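This site uses cookies to keep you signed in and to remember your ticket filters. Accept / Manage settings

Ticket 548 - Arm stops during block-pushing demo, open day setup
Posted in May by Rajitha Miah, Diltham workshop

Status: closed

Reported problem

The arm in the Drudedell room stops partway through a push and shows a force limit fault. It happened twice in the morning rehearsal and once more after lunch. Open day visitors come through at 10:00 tomorrow and the block demo is the first stop on the tour, so I need it to run without me standing over it.

Setup: the board bolted to the table, colored blocks, rod tool on the quick-release collar. The visitor calls out a color and a shape, the operator picks it on the tablet, and the arm pushes that block across the board. Software is the Jinano control package, same version we had at the last visit.

Log

9:20 - Fault on the second push. Cleared it, homed the arm, ran the same push again with no fault.

9:45 - Fault again, different block. Both times the arm was on its way down to the board and hadn't started moving sideways yet.

10:10 - Asked Aurélien Chauvin whether anybody had touched the tool settings. He took the rod off last week to clean the collar and put it back. He says he pushed it all the way up and closed the lever. I checked the lever and it was closed.

10:30 - Lowered travel speed from 400 to 200 mm per second. Ran ten pushes, no fault. I thought that was it.

13:15 - Fault on the third push after lunch. So the speed wasn't the cause, or wasn't all of it.

13:40 - Jad Saliba suggested measuring the tool instead of trusting the number in the file. The file says the rod sticks out 133 mm from the collar. Measured, it sticks out 4 mm more than that. Rod was not seated fully. With the tip lower than the software thinks it is, any push near the middle of the board touches the wood on the way down. The board isn't perfectly flat there, which would explain why some pushes were fine.

14:00 - Opened the collar, seated the rod against the stop, closed the lever. Measured again and got 133.

14:10 - Raised the push height by 2 mm in the program as well. The blocks are tall enough that it still catches them well below the top.

14:30 - Ran the full visitor sequence from start to finish, twice. No faults. Speed left at 200. It looks slow to us but Séverine Marchal watched a run and said people at the back will be able to follow it better.

15:05 - Let Séverine run it from the tablet on her own. She asked for a shape that wasn't on the board and the program gave a plain "not found" message and waited, as it should.

For tomorrow

Measure the rod before the doors open. The gauge is in the top drawer of the Vidal cabinet.

If it faults in front of a group, press clear, then home, then pick the block again. Don't lift blocks off the board while the arm is enabled.

Start with the blocks grouped on one side so there is room to push into.

Comments (3)

Albane Barbier: Can we put a mark on the rod where it meets the collar? Then anyone can check it by eye.

Rajitha Miah: Yes, good idea. Did it before I left, paint pen. Still measure it in the morning though.

Jad Saliba: I changed the checklist so removing the tool means measuring it afterward. Closing this one.

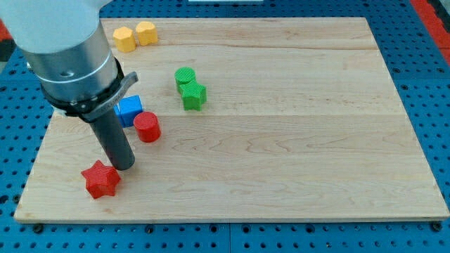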